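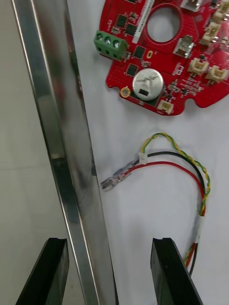 Printed circuit board with green screw terminal block.

RAKSIDE MOTOR GROUP
AFTER-SALES LIAISON MEETING
Minutes of the meeting held on 14 February 2018 in the upstairs meeting room, Stindton branch

Present: The Group After-Sales Manager (in the Chair); Carter Cloutier; Raghda Hijazi; the Service Manager, Stindton; the Service Manager, Rakside; the Parts Manager; the Used Vehicle Controller; the Reception Supervisor, Stindton; the Minute Secretary.

Apologies: The Bodyshop Manager; the Fleet Sales Executive.

1. Minutes of the previous meeting

1.1 The minutes were agreed as a true record, subject to one correction. At item 6.2, "rear shock absorbers" should read "rear springs". The Chair signed the amended copy.

2. Matters arising

2.1 Tyre storage. The racking at Rakside had been extended along the back wall and winter sets were now stored by registration number. The Service Manager, Rakside, reported that sets belonging to customers who had since sold their vehicles were still on the racks. Letters had been sent. Any set not collected by the end of April would be referred to the Chair before disposal.

2.2 Wheel alignment equipment. The annual calibration had been carried out at both branches and the certificates were on display in the workshops.

2.3 Key cabinet, Stindton. Carried forward. The replacement lock had been ordered a second time, the first having been supplied for the wrong door thickness.

2.4 Brake fluid disposal. The new contract was in place. The Parts Manager asked that drums should not be left beside the side gate, as the driver collected from the rear yard only.

3. Mansour estate: tailgate latch campaign

3.1 The Service Manager, Stindton, introduced a paper on the tailgate latch campaign for the Mansour estate. A total of 134 customer vehicles across the two branches fell within the chassis number range supplied by the importer. Of these, 47 had been inspected and, where necessary, fitted with the revised latch.

3.2 Members noted that the response to the first letter had been slower than hoped. Several letters had been returned by the Post Office. The Reception Supervisor said that some customers had taken the letter to be an advertisement, as it had gone out in the same style of envelope as the spring servicing offer.

3.3 It was agreed that the second letter would be sent in a plain envelope with the words "Safety notice about your vehicle" printed on the front, and that customers with a mobile number on file would also receive a text message.

3.4 The Used Vehicle Controller confirmed that no Mansour estate would be offered for sale from either forecourt until the latch had been inspected and the service book stamped. Two vehicles at Stindton were being held back on that basis.

3.5 The Parts Manager reported that latches were arriving from Lusteck in mixed boxes, left-hand and right-hand drive together, and that each had to be checked against the part number before being booked in. Lusteck had promised to sort the boxes before dispatch. The Chair asked to be told if the next delivery was no better.

Action: Service Manager, Stindton (second letter); Reception Supervisor (text messages); Parts Manager (Lusteck deliveries).

4. Courtesy vehicles

4.1 The Chair reported on the use of courtesy vehicles. One had been returned in January with 754 miles added over a two-day loan. The loan agreement in use at Stindton set no mileage limit, while the one in use at Rakside allowed 100 miles a day with a charge for any excess. The meeting agreed that this was unsatisfactory.

4.2 It was proposed that the Rakside agreement should be adopted at both branches. The Service Manager, Stindton, was content with the limit but asked for some discretion where a customer's own vehicle was delayed by a parts shortage.

4.3 Fuel was discussed at some length. Present practice was to note the gauge reading on the handover sheet and to ask for the vehicle to be returned at the same level. The sheet was often left blank on busy mornings. The Reception Supervisor asked whether the handover could be moved to the second desk between eight and nine o'clock, leaving the main desk free for customers dropping off keys. The Chair agreed to a trial.

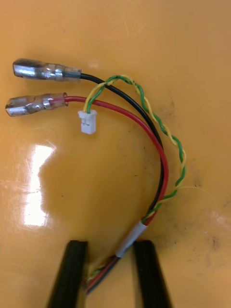 Raghda Hijazi said that the mileage limit was the smaller part of the problem, and that in her experience most disputes over courtesy vehicles concerned scuffed wheels. She asked that all four wheels be inspected with the customer present, both on collection and on return, and that the sheet be signed each time. She was not in favour of charging for excess miles if the customer had not been told of the charge when making the booking.

4.4 The meeting accepted these points. The booking script would be amended so that the limit and the charge were both mentioned on the telephone, and a wheel diagram would be added to the handover sheet.

4.5 Agreed: the Rakside agreement to apply at both branches from the beginning of April, with discretion for the Service Manager in cases of parts delay.

Action: Chair (revised agreement); Reception Supervisor (booking script and handover sheet).

5. Forecourt descriptions

5.1 Carter Cloutier presented a short report on the descriptions used for used vehicles on the group website. He had compared a selection of entries with the vehicles themselves and had found errors in trim level, in the number of previous keepers and in the date to which the MOT ran. In one case a vehicle described as having a full service history had a gap in the book of more than two years.

5.2 The Used Vehicle Controller explained that the trim level was filled in automatically from the registration number and was known to be unreliable for imported vehicles and for special editions. The remaining errors had been made by hand.

5.3 Members agreed that the words "full service history" should be used only where every stamp or invoice had been seen. Where the history was incomplete, the entry should say so and give the date of the last recorded service. The expression "immaculate" was to be withdrawn altogether. 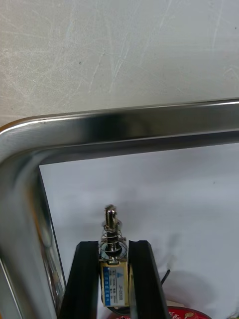
5.4 It was further agreed that each entry would be checked against the vehicle by a second member of staff before it was published, and that the name of the person checking would be kept on the stock card. The Used Vehicle Controller asked that this should not delay part-exchange vehicles going to trade, and the Chair confirmed that only retail stock was affected.

5.5 Carter Cloutier offered to repeat the comparison before the next meeting and to include vehicles at Rakside, which had not formed part of the first report. This was accepted.

Action: Used Vehicle Controller (second check); Carter Cloutier (further report).

6. Workshop hours

6.1 The Service Manager, Rakside, asked whether the early opening on MOT days should continue. Take-up had been good among customers who worked in town and poor otherwise. The technicians concerned were willing to carry on with the present rota.

6.2 It was agreed to continue until the summer and to review the matter then. The notice in the window at Rakside still showed the former hours and would be replaced.

Action: Service Manager, Rakside.

7. Any other business

7.1 The Parts Manager reminded members that exchange units, including starter motors and brake calipers, must be returned in the original box for the deposit to be refunded.

7.2 The Reception Supervisor reported that the lower car park at Stindton would be closed for resurfacing on a date to be confirmed by the landlord. Customers would be directed to the side road.

8. Date of next meeting

8.1 The next meeting would be held at Rakside in April, on a date to be circulated by the Minute Secretary. Papers should reach the Minute Secretary one week beforehand.

The meeting closed at 4.20 pm.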